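Moltotness, Tag der offenen Tür bei Trelwood

Im November war ich endlich bei Trelwood. Die Einladung lag seit dem Sommer in meinem Postfach, und weil ich sonst nur am Schreibtisch über Greifplanung lese, habe ich mir diesmal wirklich den Nachmittag freigeschaufelt. Zwei Stunden Zugfahrt, einmal umsteigen, dann noch ein Stück zu Fuß am Kanal entlang. Es hat sich gelohnt, und wie!

Das Projekt, um das es ging, heißt Moltotness. Trelwood baut damit Innenräume am Rechner nach und lässt darin Roboterarme üben: nach einer Tasse greifen, eine Schublade aufziehen, etwas von links nach rechts stellen. Die Greifer selbst kommen aus einer Zusammenarbeit mit Coltar, einer kleinen Werkstatt, die auch einen Stand im Foyer hatte. Dort durfte man Finger und Gehäuse in die Hand nehmen, aufschrauben, wieder zuschrauben. Ich stand bestimmt eine Viertelstunde da und habe gefragt, was mir einfiel. Alle Antworten waren geduldig, manche auch erfreulich unfertig ("wissen wir noch nicht, probieren wir im Frühjahr").

Um 14 Uhr begann die eigentliche Vorführung. Der Raum hatte Stühle für vielleicht halb so viele Leute, wie gekommen waren, ich habe mich also an die Heizung gelehnt. Vorne zwei Leinwände: links die Übersicht über den simulierten Raum, rechts der Blick aus einer Kamera, die man frei an den Arm setzen kann. Und diese rechte Leinwand hat mich sofort gehabt. In den meisten Vorträgen schaut man einem Roboter ja von schräg oben zu, wie einem Schachspieler. Bei Trelwood drehten sie den Blickpunkt nach unten und ließen uns am Greifer vorbei zur Decke hochschauen.

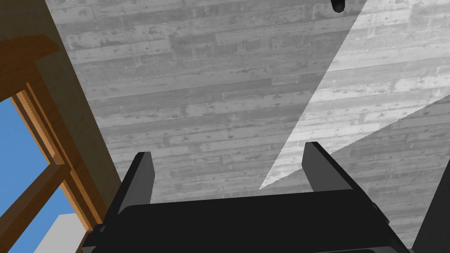

Blick von unten am offenen Greifer vorbei, gerendert in der Simulation.

Mir gefällt daran vor allem der Beton. Man sieht die Abdrücke der Schalungsbretter, jedes ein bisschen anders grau, dazu die kleinen Poren und Flecken. Und dann der helle Keil aus Licht auf der rechten Seite! Mit solchem Licht haben sie sich im Projekt lange beschäftigt, erzählte uns die Vorführerin, denn eine Bildauswertung, die nur gleichmäßig ausgeleuchtete Räume kennt, kommt bei harten Hell-Dunkel-Kanten schnell ins Schwimmen. Wer schon einmal versucht hat, eine schwarze Fläche sauber vom Hintergrund zu trennen, weiß, wovon sie sprach. Zwei flache, schwarze Finger vor hellem und dunklerem Grau sind da schon eine ordentliche Übung.

Kritisch wie ich bin (meine Kollegen würden sagen: pingelig), habe ich mir auch die Kanten angeschaut. Am Holzfenster links ist der innere Rand fein gestuft, wie eine kleine Säge, und die Grenze des Lichtflecks ist auch nicht ganz glatt. Danach habe ich in der Fragerunde gefragt. Die Antwort: Sie rechnen lieber schnell und viel als langsam und schön. Für die Vorführung liefen 4.000 Durchgänge über Nacht, in 1.014 davon hat der Arm sein Ziel auf Anhieb erreicht. Das klingt erst mal nach wenig, aber es war der absichtlich schwere Satz Aufgaben, mit wechselndem Licht und ständig neuen Startpositionen. Dass sie diese Zahl einfach so an die Leinwand werfen und nicht die schönsten Versuche herauspicken, fand ich großartig.

Anschließend durften wir selbst ran. Man bekam einen Controller und konnte den virtuellen Arm steuern, Finger auf, Finger zu, Handgelenk kippen. Ich habe es geschafft, einen Becher zu greifen und ihn gleich darauf gegen die Tischkante zu donnern. Der Junge nach mir, höchstens zehn, hat ihn beim ersten Versuch abgestellt. Tja.

Im Obergeschoss gab es noch einen Vortrag zum Verfahren Radonjić, mit dem sie die Ergebnisse aus der Simulation mit den echten Armen abgleichen. Davon habe ich ehrlich gesagt nur die erste Hälfte verstanden, die war aber so spannend, dass ich mir die Folien besorgt habe und sie gerade zum zweiten Mal durchgehe. Wenn ich damit durch bin, schreibe ich etwas Eigenes dazu.

Noch etwas Praktisches, falls jemand beim nächsten Mal hinwill: früh kommen, die Vorführung hat keine Platzreservierung. Der Kaffee bei Coltar am Stand war deutlich besser als der aus dem Automaten. Und am Eingang liegt ein Heft mit 800 Übungsaufgaben zum Mitnehmen, ziemlich schwer, also besser einen Rucksack einpacken - ich habe meins den ganzen Weg zurück zum Bahnhof unter dem Arm getragen.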